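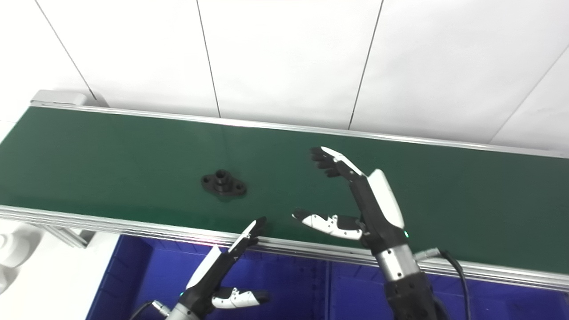 Notes from the Belt: Our Newest Hire Has No Locker

If you have walked past the parts line at the Vorkstead building since June, you have met the Sendeck. It has two arms, ten fingers' worth of good intentions, and a strict view of what a workday is. It does not take lunch. It does not ask whether you are taking yours, either, which has made it more popular than the last two supervisors.

The job is one most of us have done at some point. Flanged fittings come along the green belt, somebody picks them up, and they go in the blue bin. For years the somebody was whoever drew the short straw on the morning sheet. People have been known to trade a Thanksgiving shift to get out of it. On a full shift the line handles 3,264 fittings, and anyone who has spent eight hours doing that can tell you what their thumbs felt like on the drive home.

So there were few tears when the Sendeck came in. There were questions, though, and the front office has answered some of them.

Are jobs going? Not on this line, according to the letter that went out to all of us. The 6 people who used to rotate through fitting duty have been moved to inspection, packing and the new "cell attendant" role. The attendant job pays a little more and comes with a tablet. It also comes with a two-day course at Brurnlow, where the coffee is reported to be better than ours and the parking much worse.

What does a cell attendant do? Mostly they stand near the robot and look thoughtful. When a part lands on its side, or two arrive stuck together, the arms stop and wait for a human being to come and sort it out. In the first week this happened so often that the attendants were picking up more fittings than the robot was. Its best shift that week was 1,050 parts, which a decent picker on this floor could pass before the afternoon break and still have time to complain about it. It has improved a good deal. So have the complaints.

Some changes were not in the letter. The old line was dull, but you stood across from somebody, and a lot of fantasy football and at least one wedding got planned over that belt. Attendants work alone. Several have said the shift is easier on the hands and longer on the clock. We raised this at the last floor meeting, and the plan now is to swap attendants with packing every two hours, so you get a conversation somewhere in your day.

The other change is the noise. The radio used to be loud enough to cover the belt. It has been turned down so attendants can hear the alert tone, a polite little chime that three different people have now set as their ringtone. Please stop doing this. The attendants keep running over.

A second unit is planned for the Okoth line once this one has settled in. Nothing is signed yet, and the same promise on jobs is supposed to apply. We have asked for that in writing and will print it here when we get it.

If you want to try for an attendant slot, the sign-up sheet is on the board by the time clock. Please use your own name. The robot has been entered for it twice already, and its handwriting looks a lot like second shift's.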